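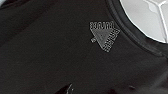 Clothing Care and Shared Rooms: Progress Report to the Tratby Fund

Reporting period: August, with a few notes from the first part of September
Prepared by: Imogen Clegg
Date: 17 September 2022

Dear Henok,

Thank you again for coming by in the summer and for being so patient while we found our feet. You asked for a short report and I'm afraid this one has grown, but there is a good deal to tell you and most of it is cheerful. I have followed the order of the original application where I could, and wandered off it where I couldn't.

As you'll remember, the grant was $1000, to be spent on two things at the Zornik building: getting staff clothing off the backs of chairs and into a proper place, and making the break room somewhere people would choose to sit. The first part is nearly finished. The second is further along than I expected when I wrote to you last, though the storage in the kitchen is still a bit of a muddle and I'll come to that.

Clothing and the unclaimed pile

We began with the unclaimed pile, which had been growing in the supply closet for longer than any of us wanted to admit. Ulises Benavides took it on and went through it piece by piece over two lunch hours, laying things out on the meeting table so people could come past and have a look. There were sweaters, scarves, a very nice raincoat, and more dark tops than you would think one building could lose. Dark things are the hardest to match to an owner. They all look the same on a heap, and often the only help is a bit of printing on the fabric. When the print is pale and worn, as quite a few of them are, even the owner has to look twice.

So we have settled on a simple system. Anything found lying around gets a paper tag with the date and the room where it turned up, and a few words on any logo or lettering, even if it's just "gray triangle, words too worn to read." The tag goes on with a safety pin through the care label so we don't put holes in anybody's clothes. After 6 weeks on the rail, unclaimed pieces are washed and passed along to the clothing exchange. Six weeks felt long to some of us, but people do go away in August, and it seemed a pity to give away a favorite sweater while its owner was at the lake.

It has gone down well, I think. Octavian Bogdan got back a fleece he had already replaced, and was so pleased about it that he gave the replacement to the exchange. Two of the scarves are still with us and would love a home.

The wardrobe

The wardrobe is the part I most wanted to tell you about. We looked at a plain rail on wheels first, as we said in the application, and got as far as having a price from Tello. Then Todor Jurić pointed out that a rail in an open room just looks like more mess, and that wet coats on a rail drip wherever the rail has been pushed that day. A white wardrobe with doors seemed the better answer, and it was within the budget once we agreed to put it together ourselves.

I'll confess that we spent a long time on hooks. There was a strong party for hangers and a smaller, louder party for hooks, and the hooks won. People coming in with a bag in one hand and a coffee in the other will put a jacket on a hook. They will not, in our experience, thread it onto a hanger. We chose dark metal ones that show up well against the white panels, and put them on the doors as well as on the back wall. The ones inside the doors are for lighter things like scarves and tote bags, so that the doors don't drag.
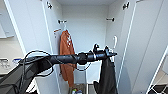

Wemura — Staff Services, Shared Rooms Team

Jackets go on the back wall by the loop if they have one. Some of the heavier ones don't, and a collar pulled over a hook ends up with a little peak in it that annoys the wearer all afternoon. Ulises has been sewing loops into those as they come up, using leftover tape from his own mending basket, and he has offered to do any that are left in his tray with a note. There were 8 in the tray when I last looked, so the offer has been heard!

We would ask for one small change to the plan here. The application had a shoe rack for the floor of the wardrobe. Long coats hang lower than we had allowed for, and a rack full of muddy boots underneath them would undo a lot of good work. We'd like to move that part of the money over to a boot tray by the entrance, with a mat. The cost is the same and I'd be grateful for a quick yes or no from you when you have a minute.

A few things we have learned by using it. The doors need to be opened fully or people only use the nearest hook and pile everything on that one. Bags should not go on top of jackets. And the wardrobe needs emptying completely once a month, which Todor has put on the team calendar for the last working day, with a wipe down of the inside panels while it's bare. White panels look lovely, but they do show every mark from a damp sleeve.

The break room

Moving down the hall, then. You saw the break room when it was full of boxes, so I hope the next visit will be a nice surprise. We bought very little for it. Most of the improvement came from carrying things out and then standing around deciding what to carry back in.

The blue sofa stayed, after some debate. It had been used as a coat rack for years (you may have been one of the guilty ones, Henok, I do remember a gray overcoat) and people had more or less forgotten that you could sit on it. We vacuumed it, turned it so that it no longer blocks the way to the kitchen, and asked everyone to leave the seat free. I'm happy to say that I found three people squeezed onto it last week, arguing about soup.

The round white tables stayed as well, and so did the chair with the yellow seat, which cheers the place up no end. Octavian went over the chair legs and put new felt on the ones that had lost theirs. He did this without being asked, and I'd like it noted somewhere that he did.

The kitchen counter took the most talking. Everybody agreed that it was too crowded, and everybody had one thing that could not possibly be moved. The microwave and the coffee machine were never in question. The trouble was with all the little machines and pots and jars that gather near the sink,
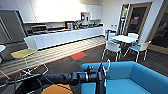

and which each seem to have exactly one devoted user. We went gently. Anything that hadn't been plugged in since spring was offered back to the person who brought it, and what was left over went into a lower cabinet with a list taped inside the door. A few small things have crept back onto the counter since. I don't mind that too much, as long as there is room to put down a plate and make a sandwich.

The lower cabinets are where I have to own up to being behind. We meant to have every one of them sorted and labeled by the end of August, and that hasn't happened. The plates and mugs are done, and the tea towels have a shelf of their own. The rest is still a mixture of food containers, lids that belong to other containers, and paper napkins from parties long past. Todor and I have set aside an afternoon for it and I'll send you a line when it's finished.

We have left the carpet alone. There was a suggestion of replacing some of the tiles, but they are in decent shape and I would sooner keep the money for things people touch every day. A good clean between the counter and the tables will be plenty for this year.

Money

The wardrobe and hooks have been paid for in full, and so have the tags, pins and felt pads. The boot tray and mat are waiting on your answer. What remains after that is set aside for cabinet labels and the carpet cleaning. Receipts are in the folder Ulises shared with you, and he has written on each one what it was for, in very tidy handwriting.

Still to do before the next report

Sort and label the remaining lower cabinets
Buy the boot tray and mat, if approved
Book the carpet cleaning
Sew loops into the last of the jackets in the tray
Find somebody who will love those two scarves

The next report should reach you in 3 months, and I will try to keep it shorter. Do come and see us before then if you are passing. There is a free hook for your overcoat.

With warm thanks from all of us,

Imogen Clegg
Shared Rooms Team, Wemura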